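**peg_botherer** — 24/07/2022

Another bad evening on the Simier cell, so I'm after ideas. The arm takes a peg, sets it upright, lets go, then goes back in for the next one. Three times now it has carried on squeezing after it had a good hold, and the last go ended with a force stop and a lovely smell from the finger motor. The log says the Ceten driver never saw the grip limit, which I'd set at 43. Same blue block every time!
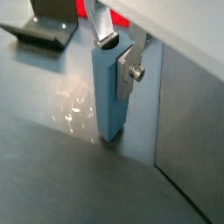 *Wrist view, blue block in the fingers*

I've swapped the cable and re-run the zeroing. No change at all.

**Helovwood**

That's your limit being overwritten, mate. The Ceten driver goes back to 75 after any restart. Had it myself in October and lost a finger pad to it.

**peg_botherer**

I read it back after the restart and it said 43, so I don't buy that one. What I do wonder about is the base. Yellow and blue both have that notch at the bottom, and if one goes down a bit skewed the arm could end up pushing against it.
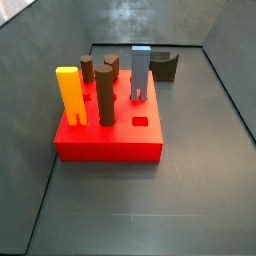
## Re: grip limit or bad seating?

**Borkowska**

Sorry, I disagree with both of you. A skewed peg would show up as a load on the wrist, and you said it's the finger motor. I'd be looking at fault 272 in the log. And please stop resetting it with your hand in the bin — pull the stop first, every time.

**peg_botherer**

Fair point about the hand, told off and deserved. No 272 that I can find. I've put the side view up as well. 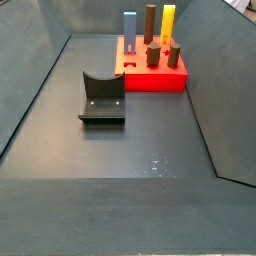 My money would be on the grip timer before anything else, Borkowska's fault code included. If it runs out while the fingers are still closing, the driver skips the limit check and carries on. I'd try it on the slim brown cylinder near the right edge of the base, as it's a much smaller thing to grab than the blue bar and the fingers have further to travel. If that one trips sooner, you've got your answer.

**Helovwood**

Still say it's the restart. Read it back *after* the first grip, not before.

**peg_botherer**

Will do both tomorrow, stop button pulled in between.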